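## 4. Care of the worktop and drinkware

The Helska worktop is supplied with a lift-off serving board. Both should be wiped down at the end of each session, and always before the board is put away.

1. Remove all cups and tumblers from the board.
2. Dampen a soft cloth with warm water and wring it out well.
3. Wipe the board along its length, then the worktop, following the direction of the planks.
4. Leave the board to dry for 12 minutes before replacing anything on it.

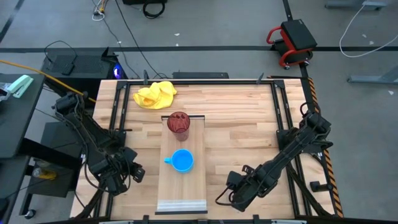 Plastic cups and tumblers may be washed by hand or on the upper rack of a dishwasher at up to 39 °C. Patterned surfaces hold residue – use a soft brush on these.

**Note:** Fold the cloth and hang it up when cleaning is finished. A damp cloth left on the wood may cause marks.

**Caution:** Do not stand vessels hotter than 73 °C directly on the wood. Do not use scouring pads or bleach.

Replacement boards may be ordered from the Mevville service desk, quoting part Kozan 100.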